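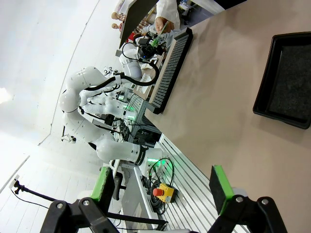
**tarn_cell:** I would not sign a rule like "hands may enter when the arm is still". Still is not a state of the machine. It can be waiting for a timer, or for the next camera result, and it looks the same from outside. Write "hands may enter when hold is active" and say how a person knows it.

**palletnote:** Thank you, I accept this. I will change point 4 of our sheet. For those who come new to the thread: we are writing the working rules for a bench cell with two arms, where one person loads circuit boards into a slotted rack and the robot moves them to a tray. At Altico we had rules only for the big fenced cells, and it is not possible to copy them for a table where people stand so close.

My draft has 14 points. I paste only the ones I am not sure of:

- Point 3: The person at the bench does not reach over the rack before the operator says "hold" and the pendant shows hold.
- Point 4: Hands may enter when the arm is still. (To be changed, see above.)
- Point 7: The stop button stays free of cables, coats and papers. It is tested at the start of each shift.
- Point 9: Anything hanging from the neck is taken off or put under closed clothing.
- Point 11: One person gives commands, and this name is on the sheet before power on.

**grommet_77:** Point 3 makes one load into a conversation. At Clivo we had the same text and after 21 days all the people ignored it. We went to a fixed loading position: the arms go back to it, speed is limited, the program waits for a button press. No talking needed.

**palletnote:** I understand the problem, but your solution works when the program is finished. Ours changes almost every day. If I write in the sheet that the arms are always parked during loading, then the sheet is false the first time somebody edits the sequence, and people still trust it.

**grommet_77:** Then lock the sequence during a shift. If the program can change under the loader, your problem is bigger than point 3.

**tarn_cell:** Both of you are a little bit right. Locking is better, the spoken hold is what you do until you have it. But a spoken word is not a safety function, and please do not put it in the risk assessment as one.

**palletnote:** No, it is not there. In the assessment we have the speed limit, the force limit and the stop circuit. The spoken hold is only good practice on top.

About point 9, I had more discussion with my colleagues than I expected. We wear open lab coats at the bench, and the badge is clipped on the coat with a thin lanyard.
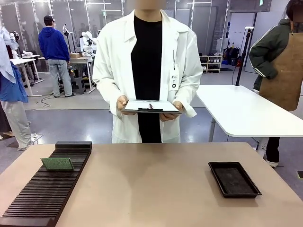
So my proposal is now: coat closed when you load, badge without the cord, and the clipboard stays on your side of the table. With the clipboard I am thinking of both hands. If both hands hold the clipboard, nothing is left for the stop button, and I would like the second person to be near it in that moment. Is this too strict?

**hexkeyed:** Too strict for the coat, not strict enough for the clipboard. Hang it on a hook. We did it at Hason and the pen string goes with it. A loop of cord near a wrist joint is a thing I do not want to see.

**grommet_77:** Closed coat is not too strict. Wide sleeves are worse than the coat itself, so add cuffs.

**palletnote:** Cuffs, yes. I add it.

One more open question is the clearance. I have 315 mm between the rack and the nearest fixed part written as the minimum, but this came from an older Kao cell and I can't find who calculated it.

**tarn_cell:** Then take it out until you can. A number without a source is copied forever. Measure your own arm with the gripper and its cable on, in the worst pose, and write down which version of the gripper it was.

**hexkeyed:** Agree. And date the sheet. Ours has no date and we have 2 versions on the same wall.

**palletnote:** Good. New version is dated 2020-04-08, and the old paper goes off the bench the same day. Point 4 is now "Hands may enter when hold is active and the pendant shows it". Point 3 stays until the sequence can be locked - I know grommet_77 does not like it. Clearance is marked "to be measured".

**grommet_77:** I still don't like it, but I can live with "until". Put a review in September so that it does not stay for five years.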